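Switches, switches, switches

Friday night is club night, and I have been grinning since I got home, so you're getting a post about power strips. Yes, power strips! Our project this term is called Lorkum, and the whole goal is to get a gripper to press a switch the way you or I would, without shoving the strip across the table. We're taking it to the student meet in Dridstead in July and I could not be happier with the task we picked.

The strip is white with three light blue sockets and a blue switch for each one. I love it as a test object. The buttons are small, the casing is smooth, and the cord always wants to pull the thing around a little.
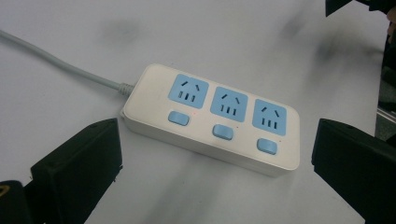
What we practiced this week

Mostly angles. We lay the strip down on a diagonal, do a batch of presses, turn it, and go again. Our target is 1000 good demonstrations before the meet and 3000 if we get greedy (I am greedy). We passed 500 at the end of the night and somebody clapped, and then of course we all clapped.

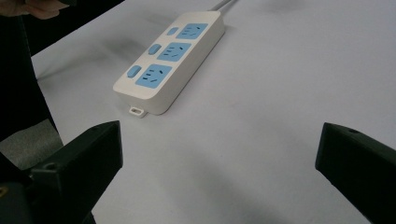 I used to think pressing was the easy part. Ha. Come in too flat and the finger slides along the button. Come in too steep and you can't tell which part of the tip is going to touch first. My best runs were the slow ones, where I stopped just over the switch, checked the line, and went straight down.

We also argued happily over the fingers. I like them blunt and blocky, but half the team wants a narrower tip for the switch farthest from you. We'll print a pair and find out.
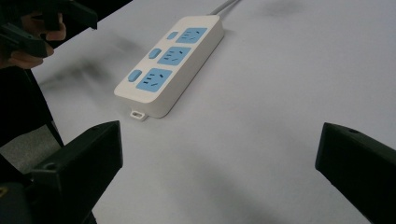

Bekmont Robotics Club -- Team Apaza

Next on my list is labeling. Every run gets a note saying which switch we were going for, and I got sloppy with mine toward the end, so I have a pile to go back through this weekend. 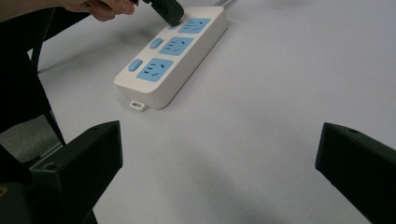
The far switch is still my favorite, because you have to reach past the other two and keep your wrist up the whole way. I want to try it left-handed next time -- and then with the strip turned to face the other side of the table. If you're in the club and reading this, please bring the spare cord back!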